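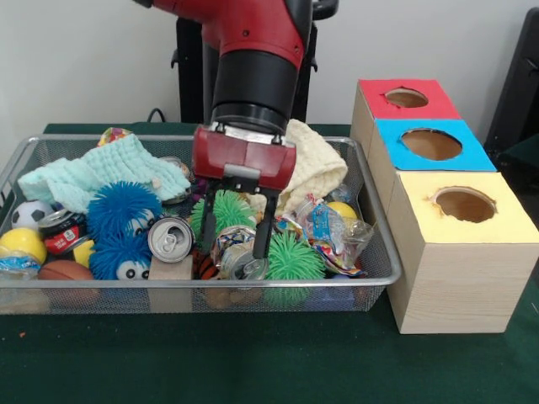

Ticket notes: newsletter sign-up form dropping addresses
Status: still open

Okay, so I've been poking at this since 10 January 2020 and I want it written down before I forget what I tried. We moved the Holloway mailing list over to Lomari, all 3000 addresses, and the import went fine. The sign-up form is the problem! People fill it in, get the thank-you page, and never show up on the list.

Tried first: cleared the site cache and swapped in a fresh API key. No change.

Tried next: sent 50 test sign-ups through the form. The first 2 landed and the rest vanished. The Lomari log says "accepted" for every one of them, so that was no help at all.

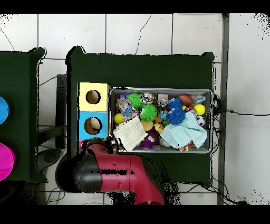

Then I turned off the Zukemness spam filter plugin and ran the same batch again - all of them came through. So it's the filter, or the filter plus something. It has a rate limit of 300 seconds per IP address (buried under Advanced, of course) and all my tests came from my own desk. That explains my tests, but it doesn't explain real people at home on their own connections.

Oh, and the host has a proxy in front of the site. If the plugin sees the proxy's address for every visitor, they'd all share one limit. I've asked hosting which header carries the real address. Filter stays off until they answer, and I'm clearing the junk sign-ups by hand.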